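Speaker notes – Shared tables and how we wipe them
Azadeh Amini
Building users' meeting, Joletti, October
Slot is 30 minutes including questions. Aim to stop talking at twenty.

Slide 1. Title
Say who I am. I look after the shared rooms on the ground floor and the two upstairs at the Cimevberg end. Awuor Lukumay does the same job at Histon and checked these notes. If anyone from Histon is in the room, most of this applies to you too, except for the part on cloths, where you have your own laundry.
Handouts are by the door. Don't read from them.

Slide 2. What we have
26 tables in shared use. Most are round, a few are rectangular, and the long one in the Jafarzadeh room is really two pushed together.
They get used for meetings, lunch, repairs, sorting mail, kids' homework after school, and whatever people bring in with them. A table can have three different uses in one day with no gap in between.
The night cleaning crew does floors, bins and restrooms. Tables are in their contract once a week. Everything in between is us, the people using the rooms. A lot of people still think the tables are done every night. Pause here and let them react, it came up last year and went on for a while.

Slide 3. What goes wrong
Keep this short. Go through the list and move on.
Sticky rings from cups. Old tape. Marker that went through the paper. Crumbs pushed onto the floor and left. Cleaner sprayed and then not wiped, so it dries in spots.
The last one is the most common complaint in the book at the front desk. People put down a sheet of paper and it picks up a mark, or they rest an arm there and feel it's tacky. The table has been "cleaned" and it's worse than before.

Slide 4. Dark tops
The dark gray tops were picked when the rooms were redone. They hide coffee well. They do not hide streaks. Under the ceiling lights you get bright patches of glare on the surface, and if you look across the table toward the glare you see every smear. Away from the glare you see hardly any of it.
So check the table from a low angle, facing the light. Takes two seconds. Awuor tells people to crouch until the light is on the table in front of them, and that works fine.
The lighter rim is a separate job. It picks up finger marks because that's where everybody grabs the table to move it. Run the cloth around the rim at the end, after the top.
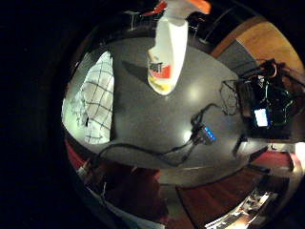 Slide 5. Dark gray round top and spray bottle. Note the glare on the surface.

Leave this one up while I talk about the bottles.
Three things to say about them.
First, the trigger. If it feels stiff or only dribbles, it's nearly always a dried-up nozzle. Rinse the head under warm water at the utility sink and pump it a few times. Don't throw away a bottle with liquid left in it. We were going through far too many for that reason.
Second, how much. Two pulls is enough for a round table. People do eight or ten. More liquid doesn't clean any better, and on the dark tops it is what leaves the spots. For a dried-on mark, put one pull right on it, wait a bit, then wipe.
Third, keep the label on. Don't pour one cleaner into another cleaner's bottle, and don't mix what's left of two. If a label is coming off, bring the bottle to me and I'll print a new one. If a bottle has no label at all, don't sniff it to find out what it is. Set it in the gray tray in the utility closet and I'll deal with it.

Slide 6. When there are things on the table
This is the part people asked for.
In most rooms the table isn't clear when you want to wipe it. There are cables, laptops, chargers, papers, somebody's project that has to stay out until tomorrow. The old instruction sheet said to clear the table first. People don't do it, and in some cases they shouldn't, so I've taken that line out.
What to do now:
Spray onto the cloth, away from the table. Then wipe with the damp cloth. Never spray over a table that has anything electrical on it, even if it's at the far side. The mist carries farther than you'd think.
Lift cables with one hand and wipe under them with the other. Don't drag them. Put them back where they were.
Don't unplug anything that isn't yours. If there's a light on, leave it alone.
Wipe the open part and stop there. Half a clean table is fine.
If a project needs to stay out, use one of the cards from the desk with your name and the date it can be cleared. Cards without a date get treated as no card.
Expect a question about the sewing group's pins. Answer: magnet is in the drawer under the window.

Slide 7. Cloths
Blue for tables, yellow for sinks. Please don't swap them.
Fold the cloth in four. When one side is dirty, turn it. When all the sides are used, it goes in the mesh bag on the back of the closet door. It doesn't go back on the shelf, and it doesn't go over the edge of the sink.
No paper towels on the dark tops. They leave lint and you end up wiping twice.
We lost a lot of cloths over the summer. If you have any at home, bring them back, no questions.
Histon people: your cloths go in the bin by the back stairs, same as always.

Slide 8. How long it should take
I timed myself on a round table with a few things on it. Under 3 minutes, with the rim. A clear table is a lot less.
If each group leaves the last few minutes of its booking for this, we don't need to change the contract. I got a price for daily table cleaning and it would go onto the room rates. I can give the figure to anyone who wants it afterward. I'd like to try this first.

Slide 9. Where things live
Utility closet, ground floor, left of the elevator. Bottles on the middle shelf, cloths above, refills on the floor at the back. Upstairs there's a smaller set in the cabinet outside the Jafarzadeh room. Code for the cabinet is the same as for the copier.
Put the bottle back standing up with the nozzle turned to off. A bottle left on a table tends to wander from room to room, and then the next group can't find one.
If you take the last refill, write it on the sheet. The pen is on a string now.

Slide 10. What I'm asking for
One person per group who knows all this and shows the others. Doesn't have to be the person who makes the booking. Sign-up sheet is going around – check that it got to the back row.
I'll come by each room once in November at the start of a session and do one table with whoever is there. No inspection, no scores.

Questions
Likely ones:
Scented or unscented? Unscented. We had two people with headaches last winter.
Vinegar? Please don't bring your own.
Scratches? Can't be fixed by wiping. Tell me which table and I'll put it on the list for the spring.
Who moves the tables back? Different talk. See the floor plan taped inside each door.
Wobbly tables? Turn the foot under the leg, clockwise to lower it. If that doesn't do it, leave a note at the desk.

Bring to the room: two bottles, a stack of blue cloths, the old instruction sheet, the cards, sign-up sheet, pen.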